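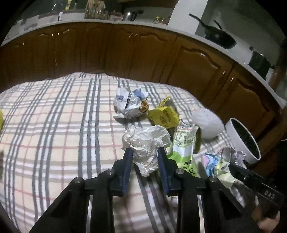 Modul Hochschulverwaltung, Handout 4
Auswahlverfahren in zulassungsbeschränkten Studiengängen
Stand: 9. Juni 2026

1. Ausgangslage
Eine Zulassungsbeschränkung liegt vor, wenn die Zahl der Bewerbungen die festgesetzte Aufnahmekapazität übersteigt. Im Übungsfall Florness stehen 133 Plätze zur Verfügung, eingegangen sind 1790 Bewerbungen. Nach der Formalprüfung verbleiben 1000 im Verfahren.

2. Begriffe
Vorabquote: Anteil der Plätze, der vor der Hauptvergabe abgezogen wird, z. B. für Härtefälle und Zweitstudium.
Hauptquote: verbleibende Plätze nach Abzug der Vorabquoten.
Rangliste: nach Quote getrennte Reihung der Bewerbungen. Bei Ranggleichheit entscheidet das in der Satzung genannte nachrangige Kriterium, zuletzt das Los.

3. Bildung der Verfahrensnote
Die Satzung im Übungsfall verknüpft die Durchschnittsnote der Hochschulzugangsberechtigung mit dem Ergebnis des fachspezifischen Tests Petek. Beide Werte werden vor der Verrechnung auf dieselbe Skala gebracht. Eine Berufsausbildung wird als fester Bonus angerechnet - auch bei mehreren Abschlüssen nur einmal.

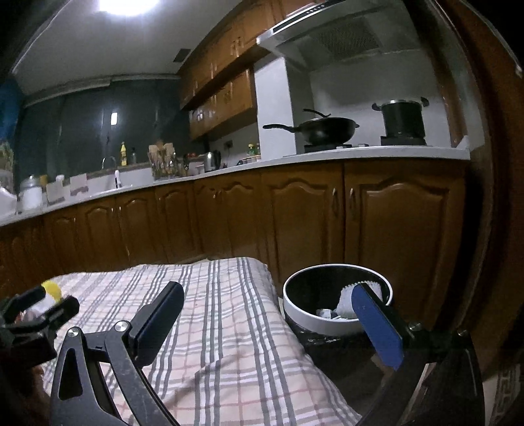

Die Gewichtung muss vor Beginn der Bewerbungsfrist veröffentlicht sein. Nachträgliche Änderungen sind im Übungsfall unzulässig.

4. Überbuchung
Nicht jede Zulassung führt zur Einschreibung. Aus der Annahmequote der Vorjahre wird ein Überbuchungsfaktor abgeleitet. Im Übungsfall werden 328 Zulassungen versandt. Der Faktor ergibt sich als Quotient aus Zulassungen und Plätzen und ist je Quote gesondert zu bestimmen.

5. Aufgaben bis Oktober
a) Berechnen Sie den Überbuchungsfaktor für Florness auf zwei Nachkommastellen.
b) Vergleichen Sie die Satzungen Florness und Sinari hinsichtlich der Vorabquoten.
c) Erläutern Sie, wie sich ein Nachrückverfahren auf den Faktor auswirkt.
Die Abgabe erfolgt als PDF über die Lernplattform Skidudik.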